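Eight nights at the Zima, and what I do first in any hotel room

September 19, 2018

I got back from Ploltport on Sunday and a couple of people have asked about the hotel, so I am writing it up while I still remember the details. I was there for eight nights on a job for Upadhyay, the pump company, and they booked the Zima for me. I had never stayed there before. It is two streets up from the ferry landing in the part of town called Skultari, next to a pharmacy and a place that sells fishing line and phone cards.

Check-in was fast. They wanted a deposit of 3000 in local money, which I paid in cash and got back in full on the last morning. The elevator is small. One person with a suitcase fills it, and I saw families sending their bags up alone and taking the stairs.

I do the same things in the same order when I get into a hotel room. I look at the door first. I want to know how the lock works, where the latch is, and what is posted on the back of the door, and I want to know all that before I'm tired. Then I put the key card wherever it has to go to get the power on. Then I look at the desk and the chair, since I do my reports at night and a bad chair will ruin a week of work for me. After that comes the air conditioner, then the bathroom. I don't unpack until I've been through all of it, because if I have to ask for another room I don't want to be folding shirts back into the suitcase.

At the Zima I got through the list without going back downstairs. The desk runs along the wall and is wide enough for a laptop and a stack of drawings side by side. I moved the ashtray to a drawer the first night and it was back on the desk the next afternoon. I did this twice more and then let it stay where it was. It made a decent place to keep coins and my memory sticks.

The chair is a real office chair on casters, and I was glad to see it. A lot of hotels this price give you a dining chair. The casters don't roll well on carpet, so I would pick the spot I wanted and leave it there. Most evenings that was close to the window, turned a little toward the desk, and I pulled it in when I sat down to type.
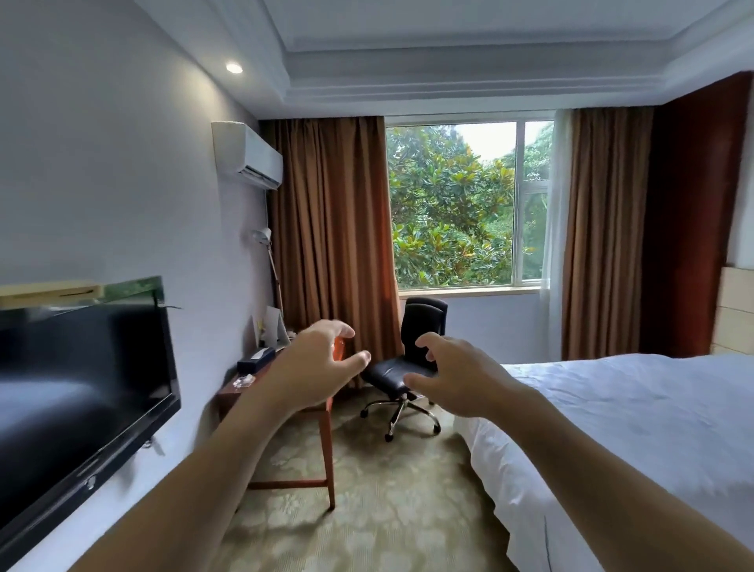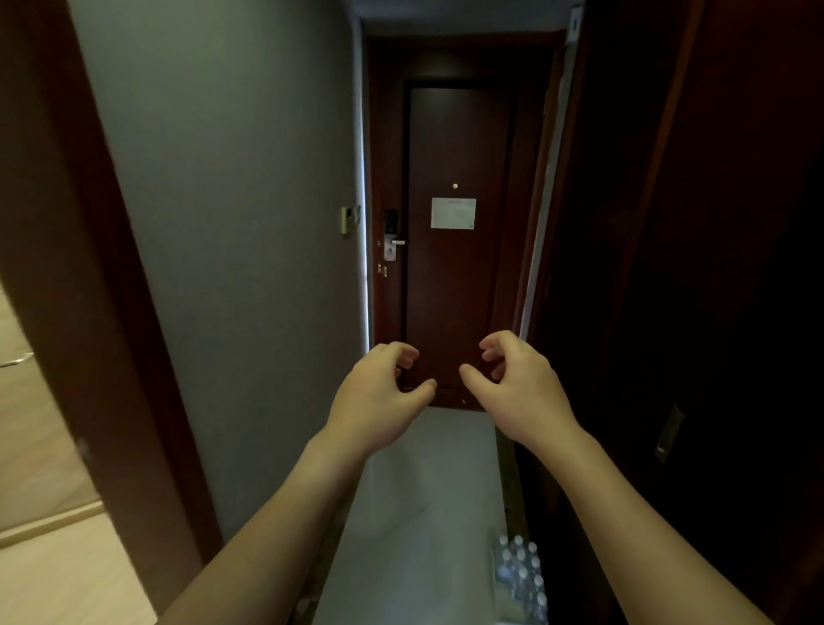 The desk corner with the office chair, and the entry door with its notice and peephole.

The lamp on the desk was better than I expected. The head can be angled down, and with that on I could read the small print on pump curves without the ceiling light. The air conditioner is a wall unit up in the corner. It was quiet on the low setting and rattled on high, so I ran it hard before dinner and turned it down when I came back. In October I'm told you don't need it at all.

The entry hall is narrow. If you travel with a large hard case, lay it down in the room and not in the hall, or you will be stepping over it on the way out. I left my work boots there against the wall, and even those were in the way.

The door closed with a solid sound and I didn't hear much from the corridor, apart from one wedding party on the Saturday. My card stopped working on the third day and the desk clerk recoded it in a minute. Keep it away from your phone.

Housekeeping came at 2 every day whether or not I was in. They left fresh towels, filled the water bottles and pushed the chair all the way under the desk. They also straightened my papers into one pile, so if you have yours laid out in order, clip them.

Breakfast is on the ground floor. Eggs, rice, a soup that changes daily, toast you make yourself. The coffee is weak but there is a bakery across the street with good coffee and a flat bread with onion in it that I ate most mornings on the way to the site.

Total extras on my bill came to 1694, nearly all of it laundry. They charge by the piece and socks count as two pieces. I washed my own after that.

I go back to Ploltport in the spring if the second phase is approved, and I have asked Upadhyay to book the same hotel. I'll ask for a room on the side away from the ferry, as the first boat sounds its horn before six.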